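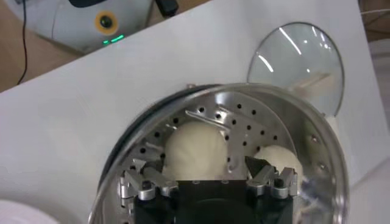

一、为什么选了馒头

先交代一下，我选这个题目的时候心里是有点虚的。别的组做的是净水、做的是桥梁模型，还有一组在研究宿舍楼的回声，听上去都很像样，我交上去的题目是《一口小蒸锅里的馒头为什么会塌》。交完我就后悔了，觉得肯定要被打回来。结果Elmarie Makhubela老师在上面批了一句“可以，但请你把‘塌’定义清楚”，我高兴得当晚就去买面粉了！

起因很简单。我从小吃家里的馒头，从来没想过它会失败。来Pelthorpe上学以后，食堂里没有馒头，我就自己在宿舍楼的公用厨房里蒸。第一锅出来，皮是皱的，像泡久了水的手指，底下还有一圈又硬又黏的东西。我给家里打电话，我妈说“火大了”，我外婆在旁边喊“是没发好”，两个人在电话里吵起来了，谁也没说服谁。我当时就想，这件事应该是可以试出来的吧？

所以这份报告想弄明白的就是：用同一口锅、同一种面粉，哪一步对馒头的样子影响最大。我没有想证明什么大道理，能让我以后不再吃皱皮馒头就行。

搭档是Lakshmi Rai。她之前没做过馒头，不过她会蒸一种米浆发酵的小圆糕，对“发酵面团是有脾气的”这件事比我懂得多。报告里凡是写“我们”的地方就是我和她一起做的，写“我”的地方就是我自己折腾的（多半是半夜）。

二、锅、蒸屉和别的东西

锅是圆的不锈钢锅，配一个带孔的金属蒸屉。孔很小，一圈一圈排成弧形，顺着锅的形状走，屉面带一点坡度。这个坡度我一开始完全没当回事，后来吃了亏，放在第五节说。

锅不大，放两个馒头就比较合适，一个靠中间，一个往旁边放。放三个也塞得下，可是三个发起来以后会粘成一团，撕开的时候皮就破了，没法看。所以整个项目里每锅只蒸两个，后面不再重复说明。

面粉是Kulitz的中筋粉，学校后门的店里最便宜的那种。我们中间换过一次高筋粉，蒸出来的馒头嚼着像在嚼面包边，Lakshmi倒是很喜欢，我坚决反对，于是又换回来了。那一锅的数据没有放进正式结果。

酵母是普通的干酵母，小包装，一包开了就装进小玻璃瓶放冰箱。糖放了一点点，每次都一样多，用的是同一把小勺，刮平。

温度计是从物理实验室借的Skaneo探针，插在面团旁边量室温，蒸的时候换到锅盖边上量蒸汽。它会自己记录，整个项目做完导出来一看有3674条读数，我拖表格拖到手酸。说句心里话，里面大部分没用上，因为厨房的温度在下午基本不怎么动，晚上有人开窗才会掉下去。

剩下的就是家常东西：一个厨房秤、一个大碗、一根擀面杖（后来基本没用）、一块干净的棉布、裁成小方块的油纸，还有一把直尺。

厨房是Mtshali楼一层的公用厨房，灶台是电的，旋钮上有从低到高几个档。电灶的毛病是反应慢，你把它调小，它还要热上一阵子。在家用惯了明火的同学请特别注意这一点，我第一周的失败里起码有一半应该算在这个头上。

三、怎么才算“塌”

老师让我定义清楚，我们就认真讨论了一个晚上。平常大家说馒头塌了，其实说的是好几种不同的毛病，混在一起就没法比。我们最后分成了下面几种，每一种都起了个名字，方便在本子上写。

皱皮：表面有褶子，摸上去起伏不平，但整个馒头的高度还在。

矮：馒头往四周摊开，变成一个饼，皮可能很光滑。

缩：揭盖的时候还是鼓的，一会儿工夫就瘪下去，里面变成半透明的死面。这是最让人伤心的一种。

湿底：底部发黏，撕下来的时候会粘掉一层皮。严格来说不算塌，可是每次都跟着别的毛病一起来，就一块儿记了。

量高度的办法很土：把馒头从正中间切开，切面贴着直尺量。宽度也这样量。高度除以宽度，得到一个比值，我们在本子上叫它“胖度”。胖度越大，馒头越挺。Lakshmi觉得这个名字不严肃，建议正式报告里改掉，我想了想还是留下来了，它很好懂嘛。

切开量有个坏处，就是每个馒头只能量一次，放凉之后再想量就不准了。好处是量完就可以吃。

四、基本做法

每一批都从同一个配方开始：面粉360克，水181克，干酵母一小勺，糖一小勺。水为什么是这么奇怪的数字呢，原来定的是一百八，第一次倒水的时候手抖多倒了一克，那一批又刚好特别成功，我就有点迷信了，后面每次都按那个数来。Lakshmi说一克不可能有区别，我同意，可我还是每次都倒到那个数为止。

一份面团分成几个剂子，一锅蒸不完，就排队，后面的剂子盖着布等。问题来了：排在后面的剂子发的时间比前面的长。我们第一批就犯了这个错，最后一锅馒头又矮又酸，还以为是锅的问题。从第二批开始，等着的剂子先放冰箱，轮到它之前再拿出来回温发酵，每一锅都单独看状态。这样做麻烦得要命，一个下午就没了，但是数据总算能比了。

揉面的步骤是这样的。酵母和糖先用一点温水化开，倒进面粉，用筷子搅成絮状，再下手揉。刚开始会很粗糙，别着急加水，揉几分钟盖上布歇一歇，再揉就顺了。揉到表面光滑、切开看不到大气孔就可以分剂子。

整形的时候我用的是外婆的办法：左手虚拢着，右手掌根往里推，一边推一边转，最后把收口压在下面。立起来再搓两下，让它高一点，因为它发的时候自己会往下坐。Lakshmi的手法是从她家做小面团那里来的，她用手指往底下掖，掖出来的面团特别圆，比我的好看。后面有几锅的差异，我怀疑跟谁整的形有关系，于是我们规定每锅两个，一人一个，并且在油纸角上做记号。

发酵就放在厨房的桌上，盖布。判断发好没有，主要看三件事：个头变大了，拿在手里觉得轻，手指轻轻按一下会慢慢弹回来。按下去马上弹回来是没发够，按下去不回来就是发过了。

蒸的时候统一冷水上锅，水开之后转中档，到时间关火，焖一会儿再揭盖。凡是改动哪一步，就只改那一步，其他照旧。

五、我们改了哪些地方

发酵的程度

这是外婆那一派的主张，所以先试它。我们做了没发够的、刚刚好的和发过头的，每种都重复了几锅。

没发够的馒头蒸出来小小的，很硬，皮倒是光滑，切开看气孔细得几乎没有，放凉以后能拿来敲门。胖度居然不低！我们一开始看到数字还很兴奋，以为没发够反而更挺，吃了一口才反应过来，光看胖度会被骗。后来我们在本子上又加了一栏“重不重”，就是同样大小的面团蒸完以后膨起来多少。

发过头的最惨。刚端上锅的时候看着又大又白，特别有希望，揭盖以后肉眼可见地往下坐，摊成一个饼，皮上还有细细的小坑。味道发酸。有一锅我忘了时间，去洗了个澡回来，两个面团已经在油纸上融成一片了，我还是把它们蒸了，出来的东西没有办法用我们上面的任何一个分类来描述，本子上只写了两个字：算了。

火的大小

这是我妈那一派。我们试了全程高档、中档和低档。

全程高档的那几锅，皱皮非常明显，而且是皱在顶上。我猜是表面先被冲得很鼓，里面的面筋还没定住，一关火，气体一收缩就把皮扯皱了。这只是猜测，我没有办法看到馒头里面正在发生什么。低档的那几锅又出现湿底，时间也要拖得更长，中间还有点黏牙。中档最稳。

还有一点要说，电灶的高档蒸汽很冲，盖子会一直跳，咔哒咔哒响，隔壁的同学来敲过门。

揭盖的时机

这一项本来不在计划里，是Lakshmi提出来的。她说她家里蒸米糕，关火以后一定要等，谁先掀盖子谁挨骂。我妈也讲过类似的话，可我一直以为是怕小孩烫着。

于是我们对比了关火马上揭和焖几分钟再揭。差别大得吓人。马上揭的那几锅，一半以上出现了“缩”，就是前面说的最伤心的那种，我亲眼看着一个圆滚滚的馒头在几口气的工夫里瘪成核桃。焖过的几乎没有这种情况。只有一个例外，那个面团本来就有点发过，不好说该怪谁。

我们后来又试了一种折中的办法，关火以后先把盖子错开一条小缝，再等一会儿全部打开。效果和焖着差不多，皮还更干爽一点。现在我自己平时做饭就用这个办法。

锅盖上的水

锅盖里面会结水珠，水珠滴到馒头上，那一块皮就会变得又湿又暗，像一块疤。我们试了用棉布包住锅盖，四个角往上系好，免得碰到灶面。包了布以后，“疤”基本没有了。

这里顺便说说蒸屉的坡度。水珠滴到屉面上，大部分从孔里漏下去，可是油纸挡住了孔，水就顺着坡积到油纸下面，馒头底就泡着了。我们最早裁的油纸太大，几个湿底都是这么来的。后来把油纸裁得只比面团底大一点，再戳几个小洞，湿底就少了很多。油纸裁小还有个好处，就是蒸汽能从更多的孔里上来。

面团摆在哪里

既然每锅都是两个，一个靠中间，一个往边上放，我们就顺手把位置也记了。靠着锅壁的那个，贴壁的一侧常常会平一块，有时候皮会粘在锅壁上，拿的时候扯破。中间的那个比较圆。高度上没看出稳定的差别。

这个结论让我有点失望，我本来盼着能发现什么规律的。不过它也有用处，至少说明别的几项里看到的差异不太可能是位置造成的。

六、结果放在一起看

如果按影响大小排个队，我们的看法是：发酵程度排第一，揭盖时机第二，火候第三，滴水和油纸再往后，位置最后。这个顺序是我和Lakshmi分别排了一遍再对的，前两名我们俩排得一样，第三名她写的是滴水，我写的是火候，争了一会儿，最后看了一遍记录，皱皮的那几锅确实大多是高档，她让步了。

也就是说，外婆和我妈都说对了一部分。我把这个结果告诉她们，我外婆说“我早就说了吧”，我妈说“火大了也算对的吧”，然后她们又开始吵揭盖这件事算谁先说的。

还有一些没想到的事也写在这儿。

晚上发酵比下午慢得多。翻Skaneo的记录可以看到，窗户一开温度就往下走，面团要等的时间也跟着变长。所以菜谱上写发多少多少分钟，在我们这个厨房里基本没有参考价值，看状态比看钟可靠。

最好的一批馒头是下午做的，两个人整形，中档，包布，小油纸，错缝揭盖。切开以后气孔均匀，皮能一整张撕下来。那天我们没有忍住，还没量完就吃掉了一个，所以那一锅的胖度只有一个数。对不起老师。

面粉消耗得比预算快。我们一共用掉了将近两大袋，有相当一部分变成了给同楼层同学的夜宵。有人在冰箱上给我们贴了条子，问下次什么时候做豆沙馅的。

七、做得不好的地方

最大的问题是重复次数不够。每一种条件我们只做了几锅，有的只做了两锅，碰上一个面团状态不好，结论就会晃。如果重来，我会砍掉一半的项目，把剩下的多做几遍。

第二个问题是“发好了”这件事靠手按，手感是主观的。我按和Lakshmi按，判断会差一点，她总是比我早说“可以了”。我们试过用直杯装一小块面团，在杯壁上画线看它涨到哪里，这个办法挺好的，可惜是项目快结束时才想到，只用了最后一批。建议以后做这个题目的同学第一天就准备好杯子。

第三，糖和酵母用小勺量，没有上秤。厨房秤对那么轻的东西不灵敏，数字跳来跳去，我们就放弃了。应该去借一个小秤的，物理实验室就有，我去还温度计的时候才看见，就摆在架子上……

第四，锅里的水量没有每次都一样。前几批我凭感觉倒，有一次蒸到后面差点烧干，闻到味道才冲过去加水，那一锅作废。后来在锅外面贴了一小条胶带标水位，才算统一。

还有一个小毛病：我的记录本太乱。“皱”和“缩”两个字我写得很像，整理的时候有两处怎么也认不出来，只好不用。

八、给想照着做的人

下面是我们最后用的步骤，写得啰嗦一点，照着做基本能吃到像样的馒头。

酵母和糖用温水化开，水温用手背试，不烫就行。

倒进面粉搅成絮，揉成团，盖布歇一会儿，再揉光。

分剂子，每个都往里推着揉，收口朝下，搓高一点。

放在裁小的、戳了洞的油纸上，盖布发酵。去看它，别看钟。

锅里加冷水到标记的位置，放好蒸屉，面团之间留出空，离锅壁也留一点。

包好布的锅盖盖上，开火，水开以后转中档。

到时间关火，盖子错开一条缝，等几分钟再全部打开。掀的时候盖子往自己对面那边斜，蒸汽很烫，Lakshmi的手腕红过一次。

趁热把油纸撕掉，凉了就粘住了。

吃不完的放凉装袋冷冻，下次直接上锅蒸，不用化冻。

九、后面想做什么

Lakshmi想把她家的米浆小圆糕放到同一口锅里，用同样的办法再做一遍，看看揭盖时机对它是不是也那么要紧。我想试老面，就是留一块上一次的面团当引子，外婆说那样才有香味。老面会带酸，要加碱，碱多了馒头发黄，碱少了又酸，变量一下子多出来好几个，我现在想想就头大，但是真的很想吃。

Makhubela老师看完初稿以后提了一个问题：你们的“胖度”如果换一个更大的锅，一次蒸很多个，还成立吗？我们没有试过，不敢说。公用厨房里倒是有一口大锅，就是底有点歪，放在电灶上会晃。等下学期再说吧。

谢谢Lakshmi陪我揉了那么多面，谢谢老师没有把题目打回来，也谢谢Mtshali楼一层帮忙试吃的各位。欠大家的豆沙包我记着呢。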